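Module 4: Recording Demonstrations by Hand and by Remote Control
Course handout, February session
Module leader: Ingeborg Kramer
Laboratory supervision: Rainer Reuter, Pascal Kleinschmidt

4.1 Scope

Participants are expected to have completed Module 3 and to be familiar with joint and Cartesian control. The present module deals with the ways in which a person may show a manipulator how a task is to be done, and with the form in which the resulting record is kept. The training of a policy from such records is treated in Module 5.

4.2 Two methods of demonstration

In kinaesthetic teaching the demonstrator takes hold of the arm and moves it through the task while the motors compensate for its weight. The joint positions are recorded directly. The demonstrator feels contact with the workpiece, and little training is needed. The principal drawback is that the demonstrator's hands and body are liable to appear in the camera views, where they will be absent when the arm later runs alone.

In teleoperation the demonstrator remains apart from the arm and commands it through a leader arm, a hand controller or a six-axis mouse. The camera views are then free of the demonstrator, and the recorded commands are of the same kind that a policy will later issue. Against this, the sense of touch is reduced or lost altogether, and new operators tend to work slowly and with frequent pauses. Long pauses should be removed before the record is submitted.

Teleoperation may be carried out on a physical arm or in simulation. The kitchen exercises in this module use the simulated environment.

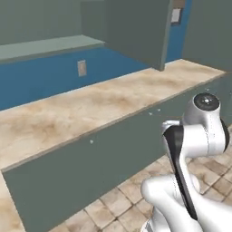

Operators should spend the first session practising approach movements before any object is handled. The usual fault at this stage is to steer by the tool alone and to forget the remainder of the arm. In the kitchen environment the worktop is clear, so the space over it may be used freely, but the white arm stands in front of the lower cabinet and its links can meet the counter's front edge while the tool is still well away from it. The hanging upper cabinets limit the height available towards the back wall. Commands should be small and continuous, and the operator should stop and withdraw if the arm ceases to follow them.

4.3 Requirements for a valid record

Each demonstration is stored as a separate episode at 60 samples per second. An episode begins with the arm at rest in its start position and ends when the task condition has been met. Episodes in which the operator corrects a small error may be kept - they are often useful in training - but those containing a collision must be marked as failed.

The Likdale set, to be used for comparison, contains nearly 2,000 episodes, of which 187 are marked as failed. Participants should examine several of the failed episodes before recording their own.

4.4 Assessed work

Each pair is to submit 18 valid episodes of the assigned task, divided equally between the two operators, together with a short written account of the difficulties met. Submissions close on Sunday. Enquiries about simulator accounts should be addressed to Wiebke Kohlhase.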